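From: Inna Fedoruk
To: Hakholm allotments and kitchen list
Subject: Re: [hakholm-list] Orange things for the harvest table

> Has anyone got a list of what we still need for the
> October table? Last year we had 80 visitors and ran out
> of the small stuff by 7. I can bring crates but somebody
> else will have to see to the produce and the labels.
> -- Brarno

I have the list from last year and have gone through it again. We had 52 paper bags left over, so no need to buy more. The crates would be welcome, the shallow ones if you have them.

For the orange end of the table I would like a mix of smooth and lumpy. The lumpy ones got picked up and looked at far more than the smooth ones last time, and children like them. One picture for the colour and the sort of surface I mean, lumpy and crinkled and a bit taller than wide:
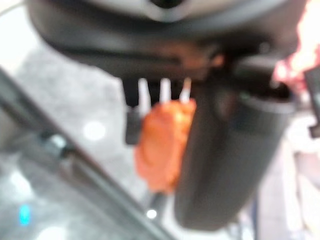

WHAT IS STILL NEEDED

Small squashes, any colour, nothing over 400 grams
Two tablecloths, dark if possible so the orange shows up
String for the labels
A box for the coins -- the old one has lost its lid

Yang is doing the labels and would like the names of varieties by the end of the month. If you don't know the variety, just put "squash" and your plot number.

Please don't wash anything before you bring it. Brush the soil off and leave the stalks on. Anything with a soft patch goes in the soup crate under the table, and I will take that home afterwards.

Inna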